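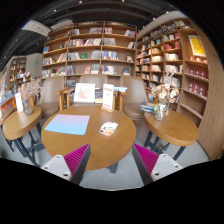
One respondent objected that a lounge table covered in notices is no longer a table, and that a person with a cup and a notebook should not have to ask permission of a sign. The remark was submitted in the comment section of our questionnaire, and the project group adopted it as the starting point for the study reported below.

Filed under: Student Work > Interior Planning > Shared Spaces
Posted 5 September 2020 by the Zadside Interior Planning Project Group
Last updated: same day, with corrections to Section 3

Seating and Surface Use in the Desjardins Lounge

1. Purpose

The Desjardins Lounge is a small sitting area on the ground floor of Zadside College in Seveck. It is open to students, staff and visitors during building hours and is used for reading, short conversations and waiting. The project group was asked to examine how well the existing furniture serves these uses and to recommend changes that could be made without purchasing new pieces.

The report is limited to furniture, table surfaces and displayed material. Lighting, heating and floor coverings were outside the assignment and are mentioned only where respondents raised them.

2. Existing Arrangement

The seating consists of matching armchairs with gray-beige upholstery and light wooden armrests, grouped around a round wooden table with a honey-brown top. A smaller round side table on a dark metal base stands to the left of the main table. The splayed legs of this base give it good stability, but they extend far enough to limit how closely an armchair may be placed beside it.

The main table also serves as the display surface for the lounge. Clear acrylic sign holders are kept along its back edge, and a flat mat in pale pink and light blue takes up part of the left half. A small card or leaflet lies near the middle. Books are stacked on the seat area between the chairs, behind the sign holders.

Furniture in the lounge is listed in the college inventory under the supplier name Lovura. The inventory does not record the original floor plan, and the group was unable to determine whether the present grouping was specified at installation or developed through use.

3. Method

Information was gathered in two ways. A questionnaire was made available at the building entrance and online throughout May, and 51 completed forms were received. In addition, members of the group observed the lounge in sessions of 20 minutes, noting which seats were chosen, where personal items were set down and whether chairs were moved.

The door counter for the corridor registered 1,744 passages during the survey period. This figure includes persons walking through to the stairs and should not be read as a measure of lounge use. An earlier version of this page described it as a visitor total, and the wording has been corrected.

4. Findings

4.1 Seating. The armchairs were well regarded. Respondents described them as comfortable for reading and praised the wooden armrests, which several people use when standing up. The main complaint concerned seat height in relation to the table. Writing by hand requires the user to lean forward, and most observed users wrote on their knees.

4.2 Table surface. Views on the main table were divided. Some respondents valued the displayed material and reported reading it while they waited. Others stated that they did not know whether items on the table could be moved. During observation, users generally placed cups near the front rim and left the displayed items in position. Bags were set on the floor.

4.3 Side table. The side table was used less than expected. Users seated on the far side of the group could not reach it, and those nearest to it often preferred the main table. Its top is large enough for a cup and a paperback but too small for an open binder.

4.4 Books. Books kept on or near the seating were picked up more often than those on the shelf in the corridor. They also reduced the space available for sitting. Two respondents assumed that the books belonged to another user and chose to sit elsewhere.

5. Recommendations

The group recommends that the lounge be maintained as a reading and waiting area and that no furniture be removed. The following measures are proposed for the coming term:

- Keep displayed signs to the back edge of the main table and leave the front half clear.
- Move books from the seat area to the side table, with the spines facing the chairs.
- Post one short notice stating that table items may be moved.
- Review leaflets every 4 weeks and withdraw those that are out of date.

A proposal to replace the main table with a higher model was discussed and set aside. A taller top would suit writing but would be less convenient for conversation, and it would not match the low seating.

6. Limitations

The questionnaire was voluntary, and regular users are likely to be overrepresented. No observations were made in the evening. The building office has agreed to keep the blank forms on file so that a later project group may repeat the survey using the same questions. Copies of the floor sketch and the questionnaire are available from the department office on request.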